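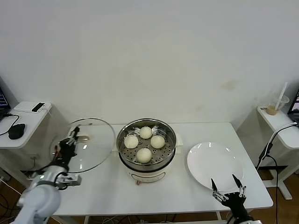

Flekance task planner for two-armed robots

Flekance is our planning software for robots with two arms and a pair of hands. You give it a job in ordinary steps, it works out which arm should do what and in which order, and it keeps checking through the cameras that the world still looks the way the plan expects. We have been building it at Grolletti for a good while now, and we are rather fond of it – though we will try to keep to the useful things on this page.

Steamed buns have become our favourite test. A lid has to come off and be put somewhere sensible, a plate has to be within reach, and soft round things have to travel from one to the other without being squashed. In the picture the left hand has hold of the handle of the glass lid, which lies on the table beside the steamer, and the right hand is over by the plate with its fingers spread. Four buns sit in the tray. To Flekance, that is a single moment in a plan with two strands, one for each arm, and most of the work of the software goes into keeping those strands from getting in each other's way.

What it does

Task steps. Jobs are written as short named steps such as "lift", "place", "hold" and "wait for the other arm". You can type them in a plain text file or drag them about in the editor, and you can swap between the two as often as you like, as they are the same thing underneath. A step can carry its own limits on speed and grip, so a step that handles food can be a good deal gentler than one that moves a pan.

Sharing the work between arms. You may tell Flekance which arm to use for a step, or leave the choice open. If you leave it open, the planner looks at reach, at what each hand is already holding and at what comes next. It shows its choice in the timeline before anything moves, and you can click on any step and overrule it. Plenty of our users do, particularly in the first few weeks, and the planner will remember the change for that job.

Looking before moving. The perception module finds objects and their positions from a head camera, with wrist cameras as an optional extra. See-through lids and shiny plates are still the hardest things we ask of it. You can help a great deal by teaching it each item beforehand from a handful of views, and by avoiding a strong lamp pointed straight at the table.

Recovery. When a step doesn't end as expected, Flekance pauses both arms and looks again. Depending on how you have set up the job, it will then try the step once more, go back to an earlier one, or ask you. We suggest "ask me" for anything new.

Replay. Each run is saved with the camera views, joint positions and the planner's own notes lined up on one timeline, so you can scroll back to the moment a grasp was chosen and read what it was chosen from. This was a small side feature when we started, and it is now the part that people write to us about most.

What you need

A computer running a current long-term release of Linux, with a graphics card if you would like to use the perception module at full speed
A robot with two arms that accepts joint commands over the network
At least one colour and depth camera with a view of both hands
A wired connection between robot and computer (wireless will do for replay and editing, but please don't run the arms over it)

Hands with several fingers and simple two-fingered grippers are both supported, and you can mix them. If your hand isn't on our list, send us its joint description and we will tell you plainly whether it is a small job or a large one.

Editions and prices

Bench edition, 399 pounds a year. One robot, one computer, all planning features, replay kept for 200 runs.

Workshop edition, 2000 pounds a year. Up to four robots, shared job library, unlimited replay, and the Powell add-on included.

Schools and universities can have the Bench edition at half price. Do write to us from your work address when you ask, as it saves a round of letters.

The Powell add-on

Powell is our motion checker. It takes a finished plan and runs it through in simulation with small changes to where the objects are, then lists the steps that came too close to something. It's a patient sort of tool and is best left to run over lunch. Powell can be bought separately for the Bench edition; please ask us for a quote.

Getting started

The download includes a guided first job with two cups and a tray, and it is well worth doing even if you have used other planners before, because the way we name arms and frames trips up almost everybody once. After that, the Cestside example library has 1054 ready-made steps and short jobs, sorted by the kind of object being handled. The kitchen section is the fullest. Everything in the library may be copied and changed freely, and contributions are very welcome – please include a replay with yours so that others can see how it went.

Updates and support

The present release is dated 2023-07-01. Jobs written in the one before will open without changes, but taught objects need to be saved again the first time you load them. Support by email is included with both editions, and Workshop customers can also book a call. The next larger release is planned for November and will bring better handling of lids, clear plastic and other see-through things.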